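Saturday, May 25, 2019

Bottles, tea and the last club night before summer

I meant to write this up weeks ago, but the garden got in the way, and then my sister came to stay, and you know how it goes. Anyway! The robotics club has wrapped up its spring project and I want to get some of it down before I forget who did what.

We called the project Totora. Back in December Ji-hoon Cho talked us into it over a plate of cookies. His idea was to use a hand-held gripper with two fingers, carry it around a table picking up everyday things, and learn from all those tries what a good grasp looks like. I joined this club at 58 knowing how to change a fuse, so I mostly nodded.

We set ourselves a goal of 200 grasps and ended up with 905, largely thanks to Stefaniia Palamarchuk, who would stay until the lights went off if you let her. Mugs were fairly kind to us. Bottles were another story. Clear plastic is slippery to look at as well as to hold (I kept misjudging where the side of it was), and if you squeeze too hard it buckles with a horrible crunch. Ekow Nyarko was after us all spring to try them with a little water in the bottom, so we did plenty of those, with the foam letters and the tea things left out as clutter.
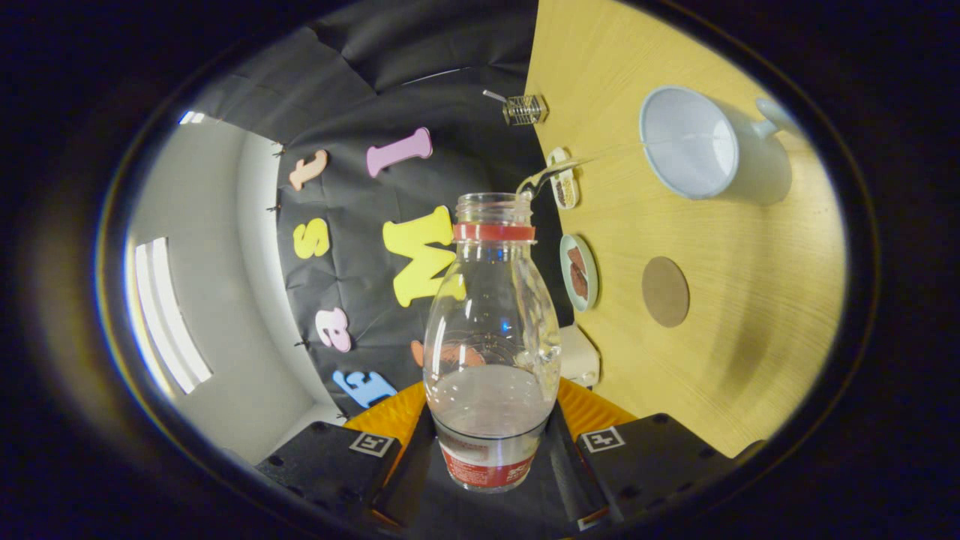 What I learned about grip

Go slowly, mostly. I used to jab at things, and Vitalii Hutsuliak very patiently had me close the fingers a bit at a time until I stopped. I still think the lower part of a bottle is the easiest place to hold it, and Ekow still thinks I'm wrong.

We start up again in the fall, with three new members already signed up. Bring a mug if you're coming, we never have enough.

Morag Cowie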